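Faltamcombe Shared Workshop
Minutes of the Floors and Furnishings meeting
2022-02-04
Held in the Marín room

1. Opening

The chair opened the meeting and thanked everybody for coming out in the cold. The January minutes were approved with a correction: the door mats were ordered in brown, and the minutes had them as black. Apologies were noted from the ceramics group, who had a kiln to unload.

2. The smooth floor

A good long talk, and a happy one. People really like the light gray floor. It has a soft sheen without being glossy, it makes the whole area feel brighter, and sweeping it is a pleasure compared with the old boards. The model makers say dropped screws are much easier to find on it, and asked that their thanks be put in the minutes, so here they are.

Cleaning came next. The leaflet from Godska asks for a damp mop with plain water and a little of their floor soap, and no wax of any kind. The closet still has wax in it from the old days. It was agreed to move the wax out before someone reaches for it with the best intentions.

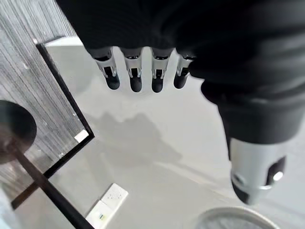
Felt pads for the chair legs were the other half of this item. The stick-on kind peels away if the leg is dusty when it goes on, and several chairs are already back to bare feet. The slip-on caps cost more and looked very sturdy when they were passed around the table. Agreed to buy 30 caps now and see how they hold up over the spring. The stools can wait, as they mostly live on the carpet side.

Action: furnishings group to order the caps and put them on.

3. Carpet tiles

Pliltus is the gray streaked pattern we have down, and the meeting was close to unanimous in its love for it. It hides lint and thread wonderfully (the quilters were especially warm about this!) and it is kind to the knees of anyone working on the floor.

The longest discussion was about direction. The lines on neighboring tiles don't all run quite the same way, and the tone changes from a paler patch to a darker one as you cross the floor. The layout group explained that they mixed the boxes as they went and turned the tiles a little as they liked the look of them. Most people thought the result was lively — a bit like a plowed field from the air, as was said at the back of the room. It was also said that a strict checkerboard would have looked like a bank.

Spare tiles: there are 17 in the storeroom, flat and in the dry. They should stay flat. Please don't lean them on end behind the easels, as the corners curl.
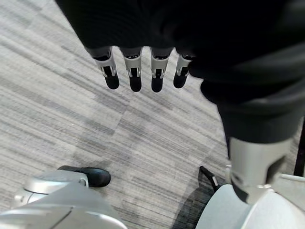
Another member asked whether the darker tiles could be swapped around to make a border, and said it might help new visitors see where the carpet side begins. The layout group liked the thought but would be sorry to pull up tiles that have settled in so nicely. After some back and forth it was agreed to try a border on paper first. Sketches are welcome from anybody, in any state of neatness, and can go in the tray by the sign-in book.

Vacuuming was also raised. Going along the streaks picks up more fluff than going across them, according to those who have done it both ways. The brush head should be on the low setting. The hose has a split near the handle and tape is holding it for now — a new hose was approved with cheers.

Action: layout group to bring border sketches to the next meeting.
Action: vacuum hose to be ordered.

4. The join between the floors

The metal strip in the doorway came up again. It has lifted a touch at the hinge side and catches the wheels of the supply cart. Godska has offered to send a fitter with a lower strip, and we would need to keep the doorway clear for almost 2 hours. The meeting was delighted with this and asked for a morning visit, before the sewing group arrives with the machines.

There was also a request to see the strip in a paler finish. Samples will be asked for at the same time.
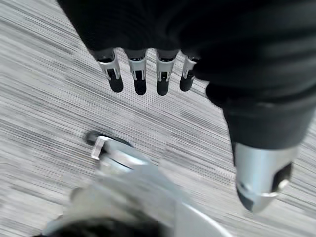 Carpet side, gray and white streaks.

5. Other business

The paint for the baseboards is here, and it goes beautifully with both floors. The color chosen was the off-white, after last month's trial patches by the window. Anyone wanting to help paint should bring old clothes and, if possible, a small angled brush.

The lost and found box is full again. Please look through it, there are some lovely scarves in there.

The soup was excellent and the recipe has been requested.

6. Next meeting

Same room, same time of day, 2 weeks after the strip is fitted. Border sketches will be first on the agenda.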